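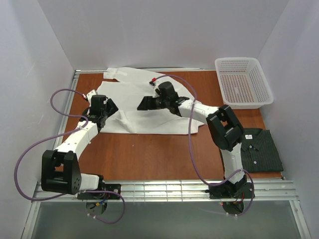
Photo: Ernness workshop notes

How to Compare Two Sets of Gripper Fingers on a Shirt-Folding Task

If you have a two-arm setup and a drawer full of fingertips you keep meaning to test, a shirt is a wonderful way to spend an afternoon with them. Rigid parts are kind to grippers. You close on a block, the block stays a block, and most fingertips will do a passable job. Cloth gives you no such help, and little differences in tip shape that you'd never notice with a block show up right away (sometimes in the first ten minutes!).

I'll walk you through the way I do it with two finger sets, the Andis, which have a blunt tip, and the Joshi, which are thinner and a bit springy. Swap in whatever you own. The steps are the same.

What you need

Two arms on a shared rail, a table with a plain surface, one camera looking over the whole table and one on a wrist. A white dress shirt, and a second shirt in a dark color for later. A notebook, or a spreadsheet if you're tidier than I am.

Step 1. Set up the table

Put the shirt you aren't using off to one side, folded, and keep the drop-off basket in a back corner where neither elbow wants to go. Then run both arms slowly through their full reach and keep an eye on the cables. A cable that tugs at full stretch will pull the gripper a hair off its mark, and you'll blame the fingers for it. I did that for most of March before I caught on, and I'm still a little sore about it.

Step 2. Start with one set on both arms

It's tempting to put one set on the left and the other on the right and run them side by side. Please don't, at least at first. The two arms get different jobs in a fold, one holding while the other lifts, so you'd end up comparing jobs. Put the same set on both, run the whole batch, then change both.

Step 3. Find the edge

Switch over to the wrist camera for this part and bring the open gripper down so that the edge of the cloth runs through the gap, with one finger over the table and the other over the fabric. Stop there and have a good look before you close. You want to be able to tell a single layer from a rolled fold, and with a bright white shirt that can be surprisingly hard. If the panel is washing out to plain white, turn the exposure down until the seams come back.

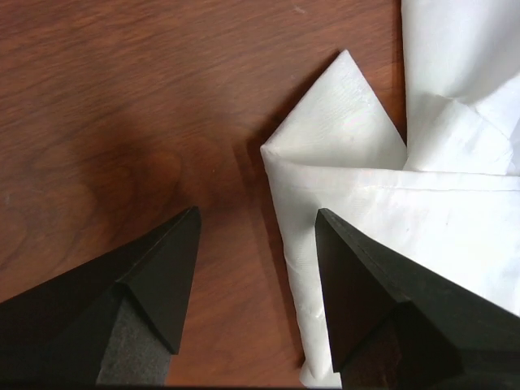 A reader going by Zatorgate wrote in to say that blunt tips did better for them once they lowered the approach angle, and that they'd nearly thrown out a perfectly good pair before trying it. I'd second that. Give each set a few practice grabs at different angles and settle on the best one for that set before you write down a single result.

Step 4. Run the batch

I do 300 grabs per set, spread over the hem, the cuffs and the collar. Shake the shirt out and drop it again between grabs, because if you just smooth it back down by hand you'll start laying it out nicely without meaning to. For every grab, write down where you aimed, whether you got one layer or more, and whether the cloth was still held at the end of the lift.

My totals for clean single-layer lifts came out at 179 for the Joshi and 176 for the Andis. Yes, I was hoping for something more dramatic too! The totals hide the interesting part, though. The Joshi did most of its good work on the hem, and the Andis was much happier on cuffs and collars, where there's more cloth to bite into.

Step 5. Try the lift with both arms

Once you trust the single grabs, let one arm hover low over the shirt while the other pinches a corner flap and raises it toward the middle. Go slowly. Watch the pinch itself, then watch the rest of the shirt, and note if the whole thing starts to slide across the table.
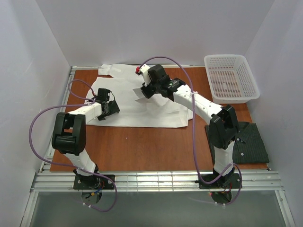
Have you tried it with the grip force turned way down? I got far fewer double layers that way, though I did have to slow the lift to keep hold of the corner.

That comment came in under an earlier version of this page, and I've since made it part of my routine. I start at the lowest force that will hold a cuff and go up one notch at a time.

Step 6. Repeat with the dark shirt

Leave the fingers alone and change only the shirt. If your scores drop, look at the camera settings first, and check that the two fabrics are of similar weight. Pinstripes can be a bother too if your edge finding relies on strong lines.

A note on wear

Look over the pads after each batch and wipe them down. I plan to take both sets out to 1,000 grabs and will add those numbers to the table at the bottom of the downloads page when they're in.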